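2023-05-17
By a staff writer, Kovbridge Review

A dropped jar should count as a fault

In April a gripper arm at the Wonasach packing kitchen let go of a spice jar over a tray. The jar broke, and two trays of finished orders had to be thrown away. The arm's log for that shift shows no error. It had closed, lifted and opened, and as far as the software was concerned the job was done.

I think that is the wrong way to keep a log. The arm came from Petrenko with 13 alarm codes, and none of them covers losing hold of something. The kitchen was handling 700 jars a shift and found the breakage only when a packer saw glass.

Prurnura, which fitted the arm, says operators can add a check on finger position. They can — but it is switched off when the machine arrives, and a small kitchen will not go looking for it.

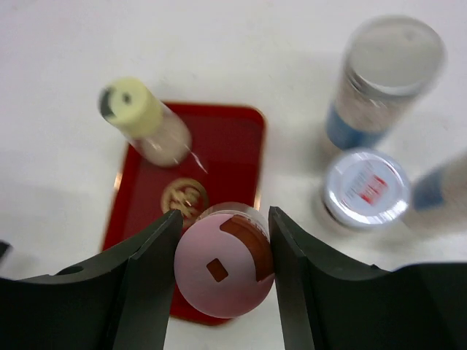 2 min read

Small containers are awkward things to hold. A round pink lid sits between two narrow black fingertips, with jars of other widths and heights standing close by. A grip that suits one may be poor for the next. The makers know this, and the check should be on from the start, with a stop when it fails.

Related
Who signs off a repaired guard?
Kovbridge bakery line restarts
Glass in food: what the log should say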